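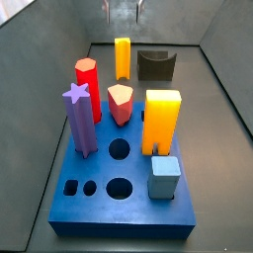
Tsegereda Yilma
Student author, Early Learning Materials, project group 3

Our project asked whether a shape sorter teaches what its sellers claim it teaches. I went in doubtful and I came out a little more doubtful, so readers should take that into account.

The claim we started from is on nearly every product page we read: sorters build "shape recognition." My problem with this is simple. Putting a block into a hole shows that the block went into the hole. A child can get there by knowing what a star is, by turning the block until it drops, or by trying every hole in order. The finished board looks the same in all three cases.

The board we worked with is a thick blue slab with upright blocks. The purple star is tall and so is the red hexagon behind it, while the red pentagon sits lower. There is also a pale blue square block and a big yellow one with an arch-shaped notch at the bottom. Four holes were still empty at this point, with two blocks lying on the floor of the bin.

My first complaint is about color. The star is purple, the square is light blue, the notched block is yellow. Anyone who has used the board a few times could remember "purple goes back left" without looking at a single corner. Onyekachi Okafor disagreed with me on this and I am recording it here because he was fairly stubborn. His view is that color is how children get started, and that shape comes in later once they trust the board. That may be so. We have no data that would show it.

My second complaint is the two reds. The hexagon and the pentagon are close in color and only one side apart in shape. This is the one place on the board where a person really has to look at the outline, and I think it is the best part of the design. But the heights spoil it a bit. If you remember that the tall one is the hexagon, you are done.

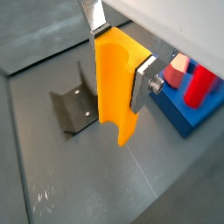
Word count: 603

For background we read product pages from two sellers, Skundholm and Furkau, and saved 137 customer reviews in September. I had hoped they would settle something. Mostly they say the child liked it, or the blocks were too big for the bag they came in. Very few reviewers describe what the child did with a block in hand, and that was what we needed. Sarla Katiyar coded them twice, and her two passes did not agree as well as we wanted, so I have left the percentages out of this report.

What we can say is limited. A good test would use the same holes with every block in one color and one height, and would write down the first hole tried for each block. The first try is where knowing shows up. After that it is elimination, and the fewer holes remain, the easier it gets. The last block on any board tells you close to nothing.

We did not run that test. A full set of plain blocks was more than our budget allowed, and painting over the ones we had would have ruined the comparison.

Juraj Vrabec, who read a draft, asked whether I was being unfair to a toy. Possibly. I don't object to the toy - it is sturdy, and the faint scuffs on the blue have not hurt it. I object to the sentence on the box. "Practice fitting blocks into holes" would be accurate and I would have had no project.

Still open: whether the notch in the yellow block helps or distracts. Onyekachi thinks it gives a cue about which way the block faces. I think it makes people try to fit something through it. We will bring both versions to the next group meeting.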